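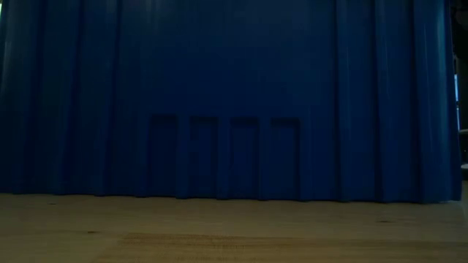
3.2 Hand, camera and the shoe bin

The arm we call Olto was put together over one winter at Lultus, a shared workshop where members pay by the month and put up with each other's noise. We had drawn it up on paper well before that, but the first joint only turned under its own power in January, and a good deal of what follows was settled by what would fit through the door and what could be tidied away in an evening. We mention this at some length as readers hoping to build something similar will probably be working under the same kind of rules, and it may be a comfort to know that they can be lived with.

The joints are driven from a single Hirkex board, chosen mostly on the strength of its having survived a previous project of ours. Gearboxes came from Chiriac, a small local firm that was kind enough to swap two of them when we found we had ordered the wrong ratio. Domnica Sârbu wrote the control software and did nearly all the wiring, some of it twice, and the cable routing along the forearm follows her second attempt. In the first, the camera lead was pulled tight whenever the wrist turned past a right angle, and we lost the picture at the very moment we wanted it.

The hand has two fingers with flat faces and angular tips, both black. We had started with rounded fingertips, which were pleasant to look at and quite good with cups and small boxes, but they skated off anything with a thick, soft edge. A flat face gives the sole of a shoe something to lie against. The left finger has a small notch cut near the tip on one side, which lets it catch a strap when the sole is out of reach — a trick we came upon while trying to do something else.

The wrist camera runs at 30 frames a second and looks down past the fingers, so that both of them stay in view at the bottom of the picture. We went back and forth on this for a long while. Mounting the camera higher would have cleared the view, but it would also have made the hand taller, and with the fingers visible one can tell at a glance how far open they are without trusting the joint readings. The price is that the nearer part of a pile is often hidden behind a finger during the approach (Figure 4).
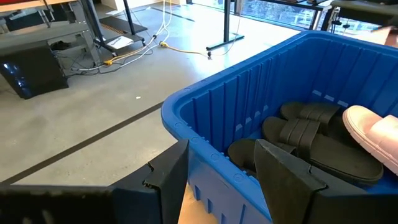
Figure 4. Wrist camera view of the bin with three black slides and one pale pink slide. The right finger covers part of the pile.

Slides turned out to be a better test than we had expected. They are light, none of ours being over 300 g, and they are cheap and hard to damage, but they overlap in awkward ways, and black ones lying on one another give the camera very little to go on. Our program finds the outline of each sole first and looks for the strap afterwards. A pale slide against the blue plastic is easy. Where two black ones meet, the outline tends to run from one into the next, and the arm then sets off for a point somewhere between them. Domnica's remedy was to look for the grooves across the straps as well, which helps when the strap faces upwards and does nothing at all when it doesn't.

Daylight was the other trouble. The bin stands on the floor in a room with a large window, and the rim of the bin picks up bright reflections which the early version took for the edge of a sole. We now leave out a narrow band along the rim before looking for outlines. At the table, where a blue curtain hangs behind the work surface, the light is much dimmer, and we keep a separate set of exposure values for it. Switching between the two is still done by hand, and yes, we have forgotten more than once.

With these settings fixed we made 46 attempts at lifting one slide clear of the bin, refilling it between runs. The results are given in Section 4, together with notes on the attempts where the hand came up with two.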